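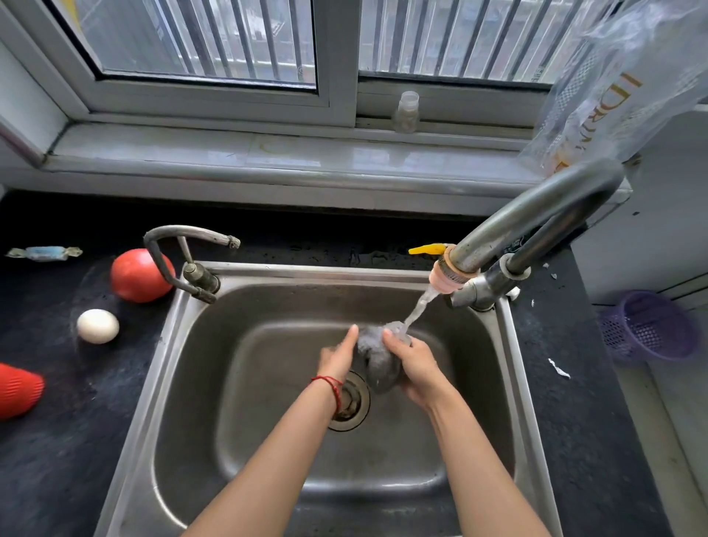

Merner Home Notes, Issue 13, page 4

How to clean hard water marks from the kitchen without strong chemicals

When I moved to Rindalness, I did not know what hard water is. In the town where I grew up the water was soft, and we never thought about it. After my first February in the new apartment, the kettle had a white crust inside and the glasses looked like somebody had breathed on them. I bought three different sprays and they smelled terrible. Now I use mostly white vinegar, citric acid and a cloth, and I want to write down my method, with the mistakes also.

What you need

White vinegar, the ordinary kind for cooking.
Citric acid powder. I buy the Trudeline one in a paper bag, but any food grade powder is fine.
Baking soda, only for grease.
Two soft cloths, one for washing and one for drying.
An old toothbrush.
A small plastic bag and a rubber band.

Please do not mix vinegar or citric acid with bleach, or with any cleaner that contains bleach. The gas that comes from it is dangerous. Open a window before you begin and wear gloves if your skin is sensitive.

Step 1. Check what surfaces you have

Acid is good for lime but it is bad for some materials. Marble, limestone and other natural stone will become dull, and you can't repair this with cleaning. If you rent and you are not sure, ask the owner or test a drop of vinegar in a corner behind something, but not on marble. Ceramic and glass are usually safe. On stainless steel I use it diluted and I rinse well.

Step 2. Make the solution

Dissolve two tablespoons of citric acid in half a liter of warm water. Stir until you see no grains at the bottom. For light marks you can use half vinegar and half water. I write the name on the bottle with a marker, so it does not get confused with something else.

Step 3. Do the faucet first

The faucet needs the longest time, so begin with it. Fill the plastic bag with a little solution, put it over the end of the faucet and fix it with the rubber band. Leave it for 30 minutes. If the end part unscrews, you can put it in a cup of solution instead - check that you don't lose the rubber ring. Brush the small holes with the toothbrush and let the water run for one minute.

Some faucets have a gold or black coating. For these I use only water with a drop of dish soap.

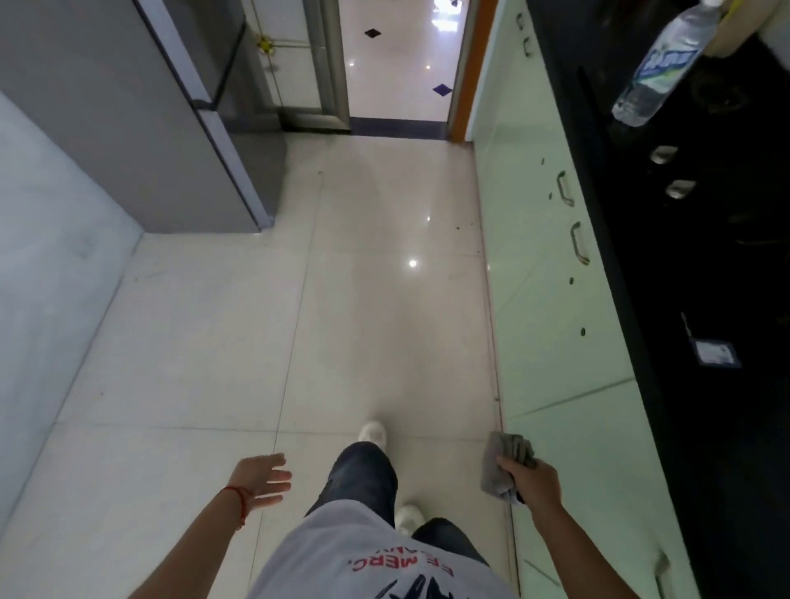
Step 4. Wipe the sink and the area next to it

Wet the cloth with solution and lay it flat over the marks. Wait 10 minutes, then wipe in the direction of the steel lines. Going in circles leaves small scratches that you see when the sun comes in. Rinse the cloth often, squeeze it, and go over everything again with clean water. Then dry it. Drying is the part I skipped in the beginning, and each time the marks were back the next morning, because the rinsing water is the same hard water.

Step 5. The kettle

Fill it to the middle with water, add one tablespoon of citric acid and heat it. Switch it off before it boils strongly. After 20 minutes pour it out and rinse it two times. Boil it once with only water and throw this away too, or your tea will taste sour.

Step 6. Cabinet fronts and handles

No acid is needed for this part. Use warm water with a little dish soap, and wring the cloth very well before it touches the doors. Too much water goes into the edges and the surface can swell, especially under the sink. For greasy fingerprints near the handles I make a paste from baking soda and water and rub gently with one finger. 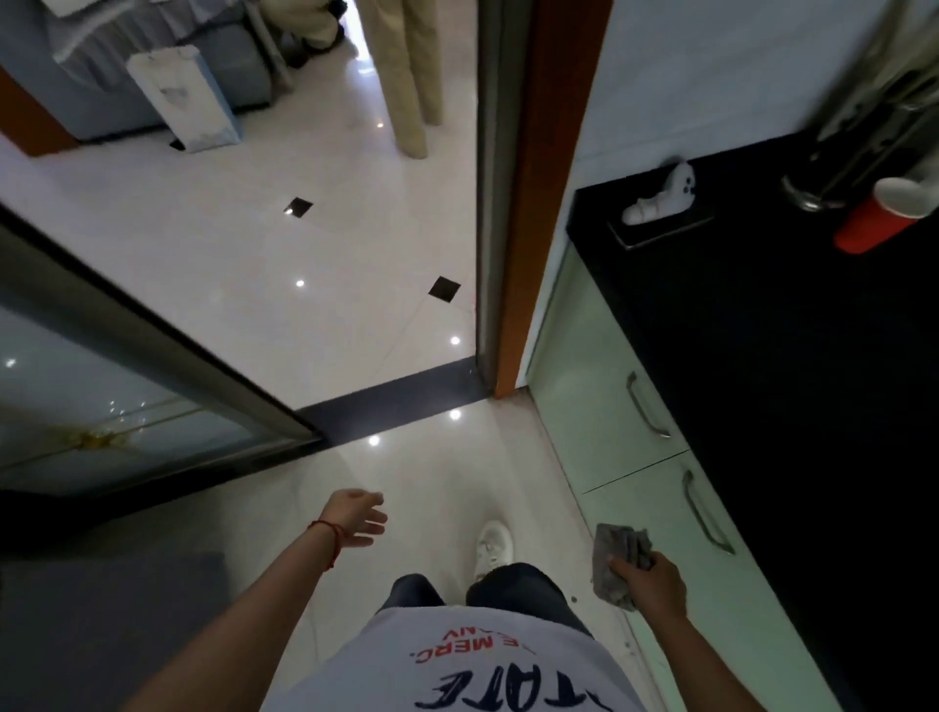
I go from the top to the bottom, so the drops don't run over a part that is already finished. Behind the handles there is often a dark line, and the toothbrush is good for it. Dry each door before you go to the next one.

How often to do it

In my kitchen the kettle needs it every 7 weeks and the faucet a little less often. The sink I only dry in the evening, and I use the solution when I see the first white spots.

The bottle of solution can stay in the cupboard for a few days, but I prefer to make a fresh one. Wash the cloths at 60 degrees without fabric softener - softener makes them slide over the water and not take it in.

Text: Paulauskas
Read 2,276 times
Next in this section: Removing candle wax from a tablecloth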